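Section 4. Your first tidy-up run

So, can a machine clear a table yet? Yes, a small one, slowly, and with a fair bit of help from you! This section of the Skenetti set-up guide takes you through a first run. Allow a whole morning and keep the kettle within reach — the waiting is half of it.

Before you start

1. Finish the arm calibration in Section 3. Old calibrations drift, and a hand that is slightly out at the wrist is badly out at the fingertips.
2. Clear the table and wipe it down. Plain, pale tops give the best results so far.
3. Set the speed limit to 17 per cent. You can raise it later, but please don't on day one.
4. Check that the stop button is where your free hand naturally falls.

CAUTION: Keep faces, sleeves and pets out of reach of the arm whenever the power light is on, even if nothing is moving.

Laying out the objects

5. Put down an open bin first, then whatever you would like sorted. Mix soft and hard things, tall and flat. Toy food is brilliant for this (it doesn't bruise, and you will drop it).
6. Leave at least a hand's width between objects for the first few tries. Crowding can come later.
7. Stand anything with a lid upright.

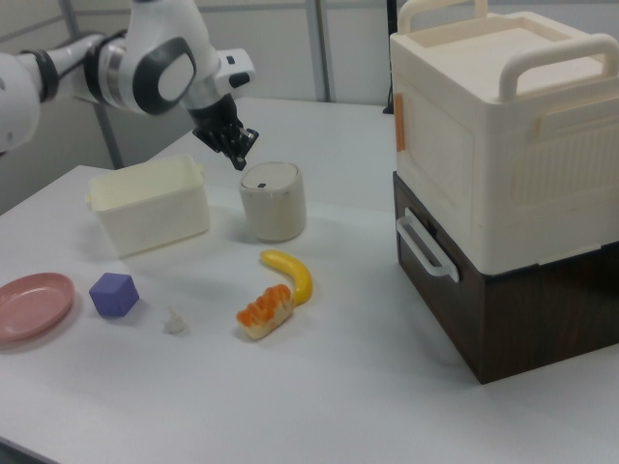
8. Choose "Single pick" from the task menu and select one object. Start with something upright and fairly light, as the fingers close best from above.
9. Press Go and watch the fingers, not the elbow. If they touch the object before closing, press Stop, lower the approach height by one step and try again.
10. Repeat until you have five clean picks in a row, then move on to "Pick and place".

NOTE: Flat things are still hard. Plates with a raised rim can be lifted by the edge, though in our trials at Mostville it took Annatjie Mathebula 149 attempts to get a setting she was happy with. She was thrilled, and so were we.

What to expect

Over 629 runs went into the default settings. Sorting toys into a bin works well. Opening a drawer works if the handle is stiff and doesn't swivel. Folding, pouring and anything involving wet crockery are not ready, and we would love to hear from you if you get further than we have.

If a run stalls for more than 270 seconds, press Stop, switch off at the wall and start again from step 8. Logs are kept, so send them to Leonidas Tsakiris on the support desk, with a line on what you were trying to do.

Related items
Section 3: Calibrating the arm
Section 5: Drawers, doors and handles
Fitting the Rostami soft fingertips
Notes from the Pirnanitz kitchen trial
Release notes, May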